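Dalal Haddadin has sold table settings under the name Henine for long enough to have heard my objection before. Does anyone need a cloth, let alone two?

'You need something to put the bin on,' she says. I am not convinced – a table does that already. She charges 50 for the cloths and won't be argued down.

The plants stay out all year, she says, and the bin gets moved about.

Red cloth, navy cloth, teal bin, plants either side.

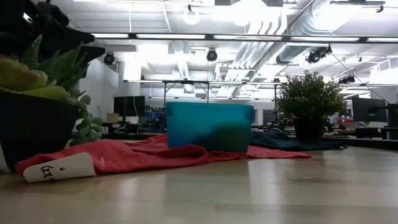
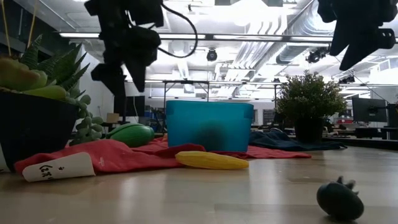

Lina Bataineh wrote afterwards to say that she would keep the plants and send back both cloths.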